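Lirkthorpe Home Help
Wood furniture > Cabinets and doors

Cabinet door drifts open by itself, and what to do about a musty smell inside?

Posted by Latifa Helmy

Hi all! I picked up a tall secondhand wood cabinet in May and I am completely in love with it. It's going to hold craft supplies: yarn, two boxes of paper, the iron, and a sewing machine down at the bottom. I paid 284 for it, more than I meant to spend, but the color is gorgeous and everything is solid and square as far as I can tell.

Two things. The right door won't stay shut. I push it closed, walk away, and when I come back it's standing open by a hand's width. The left one is perfect. There is a little magnet catch on both sides, brand name Zellix, and the right one feels weak to me, but I don't know if that's the reason or if the cabinet is leaning. My floor is old and I wouldn't trust it.

Second, it smells like somebody's attic. Not awful, but I don't want my yarn to smell like that. Can I wash the inside? With what? I've never refinished anything and would love to keep the finish just the way it is.

Thank you so much, I check in here most evenings!

Bernd Voß

What a nice find, and both of these are easy.

Start with the floor before you touch a screw. Put a level on top of the cabinet, side to side first and then front to back. If it tips forward even a little, a door will swing out as soon as the catch lets go. Slide thin shims under the front feet until the bubble sits a hair toward the back. I use the Lorkitz plastic ones, the kind you can snap off, and they don't squash over time the way folded cardboard does. Try the door again. Half the time you're done right there and you get to feel very clever.

If it still drifts, empty the cabinet and look at the hinges. Lift the open door gently from the bottom corner. If it moves up and down, the screws are loose in their holes. Take out one screw at a time, pack the hole with a wooden toothpick and a drop of wood glue, let it sit overnight, and put the screw back. Don't do both hinges at once or you'll be holding a heavy door with your knee (ask me how I know).

Only then look at the catch. The steel plate on the door has to meet the magnet flat. Loosen the plate, close the door so the plate finds its own spot, open it carefully and tighten. A new catch costs next to nothing if the magnet really is tired.

For the smell, wipe the inside with a cloth wrung out in warm water with a little dish soap, then a second cloth with plain water, then a dry one. The cloth should be damp, never dripping. Leave the doors wide open for a few days. A bowl of baking soda on the shelf helps too.

If there's any old varnish flaking inside, sand that spot lightly, 100 grit and then 200, and leave the outside alone!
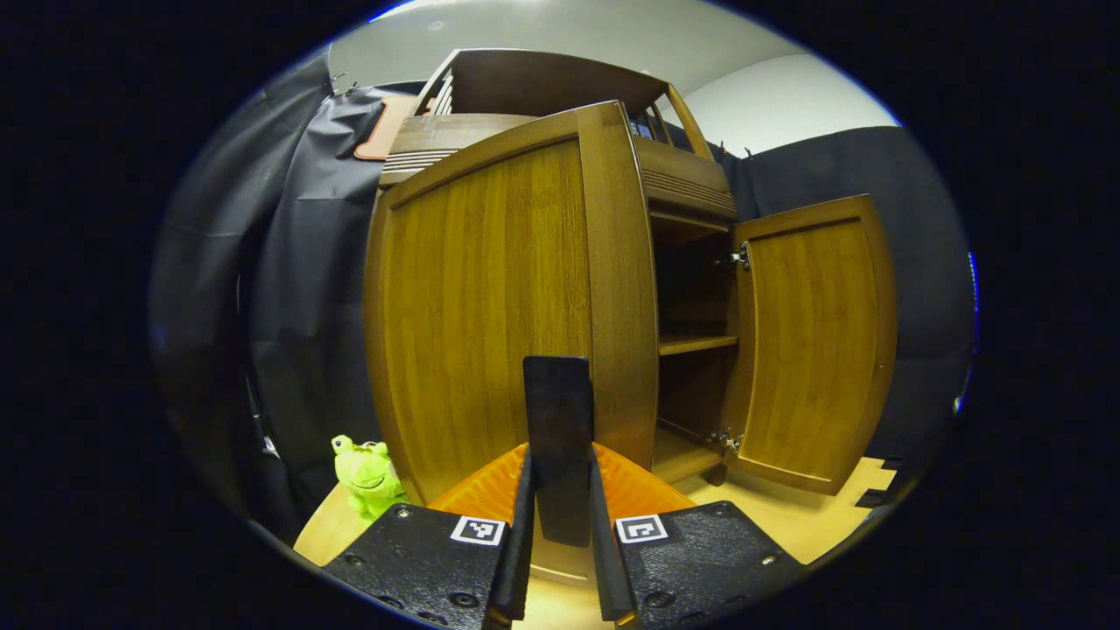 Frame-and-panel doors are my favorite kind to work on, and they are worth understanding before you clean them. The flat panel in the middle usually sits loose in a groove so it can swell and shrink with the seasons, so please don't run glue around it if it rattles. You can see the same framed build on the inner face of the open right door, and the two hinges, top and bottom, with their silver fittings showing in the gap. Those are the screws I'd check on a door like this, the top hinge first, as it takes most of the pull. Mind the corners where the panel meets the frame as well. Dust packs in there and holds on to smells, and a dry toothbrush gets it out beautifully. With a single shelf across the middle, I'd put your sewing machine on the cabinet floor and the yarn up on the shelf. Do write back and tell us how it goes!

Royer

just use a hook and eye on the door, five minutes. for the smell I put coffee grounds in mine, worked ok but then it smelled like coffee

Latifa Helmy

Bernd, it was the floor! I shimmed the front on Friday and the door stays put now, even with the window open. Top hinge had one loose screw so I did the toothpick thing as well, so satisfying. Washed the inside this morning and the water came out brown. The baking soda is in there now. There's one rough patch at the back that I sanded with 200, should I go up to 800 or is that overkill for a spot I'll never look at?

Bernd Voß

Wonderful news! Skip the 800, that's for between coats of something shiny. Wipe the dust off, rub in a little clear paste wax and let it air out well before the yarn goes in.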